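Home | Kitchen | Workshop | Garage | Tips A-Z | Search

Print this page | E-mail this page

Bench Arm Tips -- Keeping a Small Printed Robot Arm Going

Short list this time, parts order to pack. These are for the little desktop arms with hobby servos and printed parts. Mine's built off the Gridavard plans. The Irkik kit is close enough that most of it carries over.

Clamp first. Snug the table clamp before you power up, every time. A loose clamp feels exactly like a bad shoulder servo and I've wasted an evening on that.

Wires. Move the arm by hand, power off, all the way out and all the way back. Watch the cable at each joint. Tight anywhere? Add slack there. Tie it loosely -- you should be able to slide a pencil under the tie. Rubber bands rot, skip them.

Screws into plastic. Stop when the head touches. A quarter turn more and the hole is stripped. If its already stripped, a sliver of toothpick and a drop of white glue, leave overnight, try again. Good for one more go, maybe two.

Horn screws back out first. Check them after every 17 hours of running or so I tell myself. Tiny dab of removable threadlocker on the metal-to-metal ones only. Keep it off the plastic, some kinds crack it.

Grinding noise -- power off, take the horn off, turn the output by hand. Notchy means a gear tooth. Swap the gear set if you can get one, otherwise the whole servo. I keep 3 spares in a Prulura tackle box with the little screws taped inside the lid.

Hot servo? It's holding too much weight or fighting a bind. Let it rest folded. Don't just turn the fan on it.

Fingertips get slick from dust and hand oil. Damp cloth, dish soap, wipe dry. No acetone anywhere near printed parts!!

Printed brackets -- look for white lines near the screw holes. That's stress. Reprint now, with 70 percent infill and the layers running the long way. Mine took 7 hours.

Rezero after any repair. Center the servo first, THEN put the horn on. Other way round and you'll be doing it twice.

Label both ends of every wire. Masking tape is fine. The Awan label maker is nicer but teh tape jams. 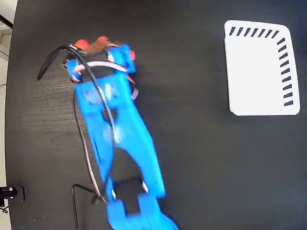 How do I stop the elbow from twitching when the arm is holding still?

Check the power supply before blaming the servo. A weak supply sags when two joints pull at once and the elbow hunts around. If the supply is good, reseat the signal plug, then look for a loose horn screw. Still twitching after that -- swap in a spare and see if it goes away.

Contact us | Copyright Workshop Tips Page | Back to top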